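Finger pads, again

Thirty minutes of garment folding went by before I admitted the left finger was sticking.
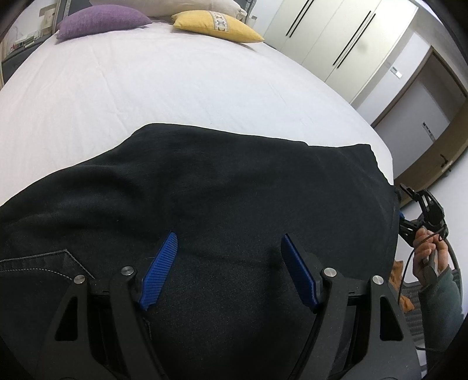 Tihomir Stoyanova wrote back that it's always the pivots, and that I should stop blaming the pads. I had blamed the pads. I had, in fact, ordered 11 new ones from Weltex, blue like the old ones, and they are very handsome in their bag.

So, pivots. There are four on the front of the gripper, two per side, and the manual gives them one sentence: "Check periodically." My period had been since April. I backed each screw off, wiped out what I'd call felt – black clothes shed like a cat – and put them back with the tiniest dab of threadlocker. Too tight and the finger drags. Too loose and the tips wander, and you pinch the bedsheet along with the sweater.

My test is low-tech. Open the fingers all the way, let go, and watch whether both sides come back together. The left one used to arrive late, like a teenager to breakfast. After the second try they matched.

Then I did the other gripper, which had nothing wrong with it, and made it worse. That cost me 2 evenings and a screw that is now somewhere under the bed.

New rule, written on tape and stuck to the case: clean the pivots every 700 grasps. Ermira Nikolovski wants to know who's going to keep track. I've told her the software does. It will, once I've written that part.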